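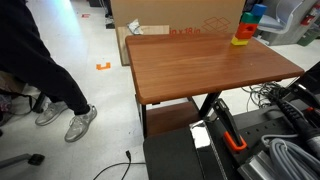 3 min read

Unrolled thread from Joltthorpe Shared Workshop, October 13, 2025

1/ The Joltthorpe Shared Workshop is pleased to report on the members' robot arm build, known in the workshop as Zanura. This thread sets out the present state of the work and the arrangements for the coming weeks.

2/ The arm is used for one exercise at present: the handling and stacking of toy blocks on a table. The order in use is yellow at the base, then orange-red, then green, with blue at the top. The blue block is a little offset to the right and the stack leans slightly.

3/ A lean of that kind is within the limits agreed by the build group. A stack is recorded as complete when all the blocks stand clear of the gripper. Members keeping the log are asked to note any lean in the remarks column and to leave the blocks as they are until the entry has been made.

4/ The gripper has a black finger. An orange clamp piece sits near the base of the finger. Cremilda Guimarães drew up the clamp in May and the drawing is kept in the shared folder. Please use revision 13. Earlier revisions have the bolt holes too close to the edge.

5/ Log entries now stand at 407. Of these, 400 have been checked against the written record by Florencio Zabala. The remaining entries will be checked before the next build evening.

6/ Cabling remains the principal outstanding item. Spare length on the grey cable has been coiled beside the arm, but there is still a tangle of grey and black cables under the right end of the table. It is to be sorted, labelled and tied back. Eulalia Acuña has agreed to lead on this and would welcome a second pair of hands.

7/ A thin black cable also crosses the floor in front of the table. Members are reminded to look down when approaching from that side, and to wear closed shoes at all times in the build area.

8/ The orange corner marker taped to the floor must not be lifted. It is a reference for the position of the table. Should the table be moved for any purpose, it is to be returned to the marker and the arm run at low speed before normal work resumes.

9/ Several members have asked whether the table may be replaced with a plain matt surface. The present top is slightly glossy with a strong grain. Aurelio Gallardo has requested that it be kept until the current set of entries is closed, so that results may be compared fairly. The request has been granted.

10/ Those wishing to operate the arm must first complete the induction, which takes one evening. Places are limited to 3 per session. Names may be left at the front desk or sent by reply to this thread.

11/ Control code questions should go to Aurelio Lorente and not to the general workshop address. Please give the log entry number when writing.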